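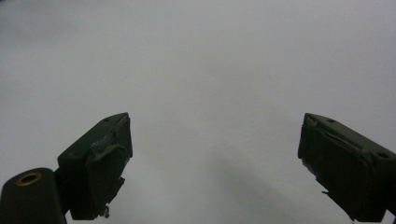
Besel's reply to my October summary came in just after two, and it was short: the machine can wipe a worktop, so why does the summary say it can't clean one? Fair point, and I have gone back over my wording. What I meant is below, along with the rest of the day's notes, so that whoever picks this up next week doesn't have to ask me.

Bench notes, October, chores list, worktop and kitchen tasks

Started at 9.30. Calibration went through first time. Wrist camera focus checked against a plain pale surface, nothing on it, fingers open. Shading falls off softly between the fingers, so I have left the exposure where it was.

Finger pads. These want doing. The covering on the left one is wrinkled near the middle and has a notch in its right edge, and there is a small bit hanging below it. The right one has a flap lifting near the top and is ragged down the lower left edge. I carried on with them as they were, because changing pads half way through a set means the numbers before and after can't be put side by side. New pads to go on before the next set. Please don't trim the old ones in the meantime.

Task 1, wiping. Cloth picked up from a fixed spot, wipe the marked area in overlapping strokes, put the cloth back. It did this all morning without stopping. The strokes are even and it covers the area, corners included, which I can't say for myself at the end of a day. Where it falls down is dried-on spots. It goes over them with the same pressure as everywhere else and moves on. A person feels the drag through the cloth, or sees the spot, and goes back to it. We have the force reading from the wrist and we don't use it for anything except stopping when it gets too high. So to answer Besel: it wipes, and I would call the worktop clean if it started out nearly clean. I will change the summary to say that.

Task 2, cloth picked up from wherever it was left. Much worse. A flat cloth is the hard case. The fingers come down either side and close, and if there is a fold between them you get it, and if there isn't you get nothing. Pushing down first and then closing helps, and it also wears the pads, which I suspect is where a good part of the damage has come from. I can't prove that from the log. The pads also had a long run on the jar lids at Stornden before the arm came back to us, and there is no record of their condition then. We should be writing it down at every handover.

A dropped-in-a-heap cloth is easy by comparison. If we could teach people to leave their cloths in a heap we would be finished. Ahmadpour's group went that way with their sorting cell and put a little wire stand in for the cloth, and on their figures the problem went away. I have mixed feelings about it. In a workshop you can ask for a stand and people will use it for as long as someone is watching. In somebody's kitchen you can't ask for much.

Task 3, cutlery from the draining rack to the drawer. Stopped after 7 runs. Forks and dessert spoons fine. Teaspoons slip and turn in the grip, and then they won't go down flat in the tray. With fresh pads I'd expect better, so I am not going to draw anything from this one. Repeat after the pads are changed, same rack, same order.

Task 4, sweeping crumbs into a dustpan. Not attempted. The brush handle is too thick to be held securely with the present finger opening and I didn't fancy finding out what happens if it comes loose at speed. There is a thinner brush on order.

Time. This is the bit that gets left out of the demonstration videos. The full wipe takes it around 3 minutes. I did the same area by hand and was finished before the arm had picked up its cloth and got into position. That matters less than people think for jobs at night, when no one is waiting for the worktop, and it matters a great deal for clearing up between two jobs on the shop floor. The Mondutine people want it for the second kind. I have told them to expect the first kind, and that they will still need a person in the morning for the stuck-on bits.

Supervision. I had to step in 2 times on wiping, both for the cloth bunching under the fingers. On picking up the cloth I stepped in so often that I stopped thinking of it as the machine doing the task. It would be useful to agree what counts as stepping in. At the moment, if I nudge the cloth with a finger between runs, that goes down as nothing, and if I press pause, that goes down as an intervention. The nudge probably did more for the result.

Log counter stands at 1395 closes on this set of pads, counting only what we have done here. The Stornden closes are on top of that and unknown. If anyone has a better idea of how long a set ought to last, write it in the margin.

Where I have got to on the general question, for the summary:

Chores with a fixed start and a fixed finish, it can do, slowly. Wiping a marked area, putting forks away.

Chores where something soft is lying about in no particular shape, it can't do reliably yet with this gripper and this pad material.

Chores where you have to decide whether the job is done, we haven't really tried. Everything so far ends when the programme ends. For wiping, a second look with the wrist camera and one more pass over anything still showing would be a cheap start, and I think we should try that before buying anything.

To do

Pads off both fingers, bag and label the old ones, fit new, photograph before first use.
Reset the counter and start a pad sheet that travels with the arm.
Repeat the cutlery task.
Log the wrist force during wiping at the full rate, with a few dried spots put down on purpose (tea with sugar works, leave overnight).
Write back to Besel with the changed wording.
Chase the brush.

Packed up at 4.40. Arm parked, air off, cloths in to soak.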